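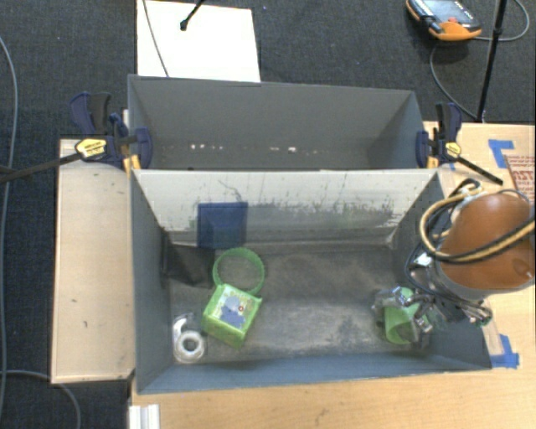 Mar 17, 2021 -- bins, mostly

Spent the morning on the gray bins again. Gebhard wants the small-items shelf sorted out before the Zavala stuff gets here, and I said I'd do the bins first as they're the thing everybody trips over (me included, twice in February!).

Still running them as a pair, back to back on the carpet, one with things in it and one empty. I like this a lot better than the long row we had along the wall. You can kneel in one spot and reach both, and the things only have to go over one double edge to get from here to there. Bradley thinks they should be up on the tabletop. Maybe. My knees agree with him, but then there's no room left to write on.

The mix for today is the odd one: dark blue squarish thing, the black rectangular one, the bright green ring with the fine ridges, the lime-green box with the pale label, and the clear tape dispenser. Most of it has drifted over to the left half. I was going to even it out and then decided I'd leave it, because a bin that's been used for real never looks even anyway.

Notes to self on the items:

The black one is a pain. Push it into the back corner and it just goes into the shadow, and I've already reached past it once thinking the bin was done. Fadi suggested a strip of white tape across the top. Good idea, haven't done it yet. The lime-green box is the opposite, you could find that one from the parking lot.

The tape dispenser stays in the mix even though Wenceslao keeps asking for it back -- there's another one in the Hosley drawer, I checked, it's full. Clear plastic on a gray floor is awkward in its own way, you see the roll long before you see the narrow end.

State of the bins: getting ugly. The far wall of the front one is all scratches, worst low down on the right, dark ones and some greenish ones, plus that curved one up near the left. The floor is cloudy in the middle and over to the right. I tried a damp rag with dish soap on a corner for a few minutes and it lifted some of the gray film but did nothing for the scratches themselves. The rear bin has the little white chips low on its far wall, and a second patch further right with some pinkish bits mixed in. No idea on the pink. Thibault says old paint. I want to run a fingernail over it before I believe him.

New bins would be $16 each from Idlow if we order 30, which is silly, we don't need 30 of anything. Asked Budulel if they'd sell us four. Waiting.

Still to do:
white tape on the black item
try the melamine sponge on one wall only, compare
ask Gebhard if the wooden board on the left can move, I keep bumping it with my elbow
label the spare dispenser before Wenceslao finds it

Lunch. More later if the Budulel people write back.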